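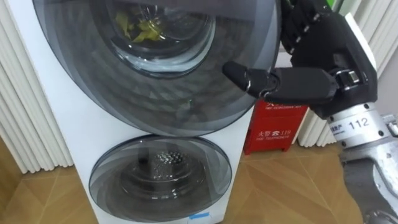

Session 4: Opening the door and reaching into the drum

Workshop course, Ninville shared workshop. Notes by Rosário Pacheco. Please read before the evening session and bring your own gripper plan.

4.1 What we want from the arm

The task has three parts: find the rim of the door, pull the door open, take one piece of cloth from the drum. We practice only on the upper machine. Its door is round, so the best place to pull depends on the side where the hinge is. Find the hinge first, then put the finger on the opposite side of the rim.

In the Torkari control file, the approach speed is 83 mm per second. For the last 67 mm before the glass, the arm must go slower. Write your own value in the table and explain it in one sentence.

4.2 Inside the drum

The cloth is soft and the drum is curved, so a position that was good one time is not good the next time. Come in from above, press lightly, and close the fingers only after the contact signal. Students who close too early will take only air – I did this myself for most of September.
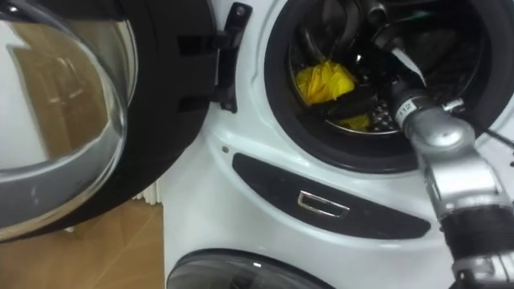
Fig. 2. Gripper on the yellow cloth, door fully open to the left.

Watch also the cables of the wrist. They should not touch the rubber gasket when the arm turns.

4.3 Where to stand
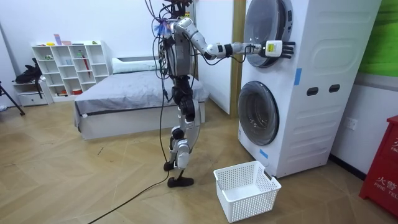

Balance is the subject Rocío Ccori will teach in the second half, and her part of the handout is the Clondix sheet. The short version is this: when the arm goes forward, the weight goes forward too, and the hips must answer. Our Patrício script runs the hip correction every 500 steps, and this is too slow for a long reach. Compare with the posture at the tower, with the arm stretched horizontally to the upper door and the rear heel raised. Calculate how far the center of mass may move before the front foot alone must carry it. Keep the basket near the base of the machines in your floor plan, and also the path of the tether on the floor.

Homework: exercises 1 to 3 of the Clondix sheet. Use log 586 for exercise 2.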